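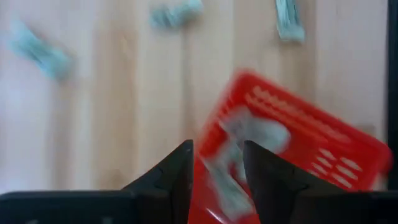
Dropping blurred wrist frames before training: how we do it

Posted 07/02/2023 by Ivone Bragança

Quick write-up because three people have asked me for the script this month and I keep sending different versions. Covers the Costurau tabletop set, wrist view only. Overhead camera is a separate job, Josué has notes on that.

What you need first

- the recordings unpacked, one folder per episode
- joint log for each episode, same clock as the video. If the clocks are off, stop, fix that, come back
- Python, OpenCV, nothing fancy
- an hour or so of patience for step 4

Step 1. Pull the frames

Every frame, not every fifth. I tried every fifth to save disk and it hid the problem, as the bad stretches are short. Keep the original frame number in the file name. You'll want it later, trust me.

Step 2. Score them

Variance of the Laplacian, greyscale, one number per frame. Low = blurry. Everyone knows this one.

Catch: a bare wooden tabletop scores low even when it's perfectly sharp. Pale wood, faint grain, hardly any edges. So the plain score throws out good frames of table and keeps bad frames that happen to have something loud in them. A bright red flat thing with white print on it is the classic. The lettering is smeared past reading and the frame still gets through, there's just so much contrast between the red, the white and the black fingers.

Step 3. Mask the gripper

The fingers sit in the bottom part of the view and they are black with hard edges, so they push the score around for no good reason. Draw one polygon per finger at full open, one set at full closed, interpolate from the gripper width in the joint log. Doesn't have to be pretty. Mine overshoots by a few pixels on purpose.

Also mask any dark strip down the side of the view if your rig shows one. Same reason.

Step 4. Label a small set by hand

We did 696 frames. Three labels:

sharp - you could draw a box round every object and not argue about it
usable - edges doubled or streaky but you know what and where
bad - position is a guess

Do it in two sittings. I got much harsher towards the end of the first one and had to redo a chunk. Josué labelled the same set without seeing mine and where we disagreed it was nearly always the pale teal bits against the wood. Small, soft colour, and once they streak you can't tell where one stops. If in doubt on those we went with the stricter label.

Step 5. Fit the threshold

Not on the image score alone. Two inputs: masked Laplacian score, and wrist speed at the frame's timestamp from the joint log. Logistic regression is plenty. Josué tried a small network and it was no better and took ages to explain to anyone.

The speed term is what rescues the sharp bare-table frames. Low score + wrist still = keep. Low score + wrist swinging = out.

Step 6. Don't delete, flag

Write a column called keep into the episode index. Leave the files where they are. First version I deleted 1,186 frames and then found out the threshold was wrong by a decimal place. Restored from backup, lost most of a day.

Step 7. Check the gaps

Long runs of flagged frames leave holes in the trajectory. We set the limit at 3 in a row. Past that we cut the episode into two rather then pretend the motion is continuous. Queiroz loader handles the split if you bump the episode suffix, the older Travora one does not, it silently joins them back together.

Did it help

For us yes, but less than I hoped. We trained the same grasp policy on filtered and unfiltered data, same seed, 3,000 steps each. The filtered run placed the fingers closer to the item on small soft objects. On big flat ones I couldn't see a difference. It was also a bit worse on fast approaches, which makes sense, you've taken away most of the fast approaches.

So what we do now is drop "bad" only and leave "usable" in. Some streaking in training is fine, the policy is going to meet it at run time anyway.

Things that bit me

Auto exposure. Dim light means a longer shutter, so the same wrist speed gives a lot more blur. Fix the exposure before you record, or refit per session.

Glare on the table. Reads as blur, isn't.

Diagonal motion. A horizontal-only gradient score (somebody at Drostbridge suggested it, faster) misses part of it. Use the Laplacian.

Refit after every camera remount. I'll be redoing ours in April and will put the new numbers here if they change mcuh.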